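Collecting Sports Paper: Notes for Session 3
Ticket Stubs, Programs and Scorecards

Okay, welcome back. Last time we got through trading cards, and I promised we'd move on to the stuff I love most, which is paper. Tickets, game programs, scorecards, pocket schedules, the odd parking pass. I know a few of you signed up for the jerseys and the signed balls, and we'll get there in September, but bear with me, because paper is where most people can afford to start.

The readings for this week are the first two chapters of the packet. Skip the section on postage stamps with athletes on them unless you're curious (I find it slow going).

What counts as a ticket

Sounds silly, but dealers use these words in a particular way and you'll overpay if you mix them up. A full ticket was never torn. Maybe the buyer stayed home, maybe the gate was handled some other way. A stub is the part the fan kept after the usher tore it. A proof is a printer's sample and was never good for admission at all. Then there's the season ticket book, where you may find a whole run of unused tickets still bound together, and please, please don't pull them apart to sell one at a time until you've asked somebody what the book is worth whole!

Full tickets usually bring more than stubs. Usually. For a game that turned out to matter, where everybody went and everybody got torn at the gate, a clean stub can still cost you real money. The date is what people are paying for. A plain-looking stub from a pitcher's first start beats a gorgeous one from a rainy Tuesday with nothing going on.

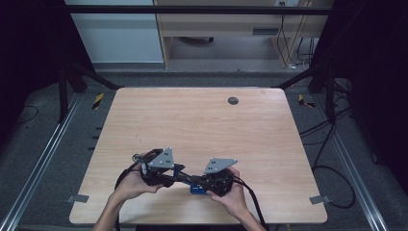
So before you buy, look up the game. Check the date, the opponent and the ballpark against a published schedule, and then check that the game was played on that date. Rainouts are a trap. A ticket printed for one day may have been honored on another, and sellers don't always know that (or say so). Write down what you found and keep the note with the ticket.

Programs and scorecards

Programs are bigger, heavier and a lot more fun to read. I could lose an evening in the tire ads alone. Some vocabulary you'll need:

Scored or unscored. Somebody in the stands filled in the card, or they didn't. Many collectors want it unscored. I like mine scored, in pencil, with the mistakes left in, and you can often get them cheaper that way.

Insert. A loose sheet tucked inside with the day's lineup. These fall out and vanish, so ask whether it's there.

Spine roll. The cover has crept around so the spine isn't straight any more. Comes from years of lying in a stack.

Staple rust. The brown bloom around the staples in the center fold. Very common in anything kept in a basement. Light rust is okay with me. Once it's eaten through the paper and the center pages are hanging free, the price should come way down.

And while I'm on that subject, replaced staples. People do it, and some do it well. Open to the center and look for a second set of holes, or bright new metal in a program that's otherwise gone the color of tea. A seller who tells you about it is fine. One who doesn't, I'd leave alone. 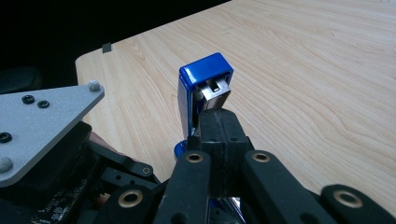

Noeline Whitelaw

Storing it

Get it out of the shoebox first. Then get it away from the attic, the basement and the sunny wall. Polyester sleeves are what you want, stiff ones for tickets and roomier ones with a backing board for programs. Avoid the soft vinyl pages that smell like a new shower curtain, as they can lift the ink right off a ticket. No tape, no glue, no laminating. I once bought a lovely hockey program that had been laminated, cover and all, and I still get mad when I come across it.

Comora makes the sleeves I use at home and Kevedance sells a decent flat box, but buy whatever you can find locally so long as it says acid-free and the size is right. A ticket rattling around in a big sleeve gets its corners dinged.

Keep a list, too. Mine is a plain spreadsheet with the event, the date, where I bought it, what I paid, and a line for condition. I'm up to 286 rows and I'd be lost without it. If you ever insure the collection or leave it to your kids, that list will save everybody a headache.

A price exercise

Take the Ziółkowski lot from the packet, the box of football programs. The asking price was $820 for the box. Go through the list of contents and decide which programs you'd want on their own, and what you'd pay for each. Then put a number on the leftovers. Be mean about the leftovers! Most of us talk ourselves into a big lot on the strength of one or two good pieces, and then we own the rest forever.

Compare your total with the Brudier listing on the following page, where a single program was offered at $60. Would you sooner have that one alone? There's no right answer here, but I want to hear your reasons, and "I like the cover" is a perfectly good reason.

For next time

Bring one piece of paper from any sporting event, old or new, even your nephew's swim meet. Write up its condition in a short paragraph as if you were selling it to a stranger, flaws first. We'll swap and see whether the description matches what's in your hand. Sleeves are handy if you have them, and pencils only near the table, please.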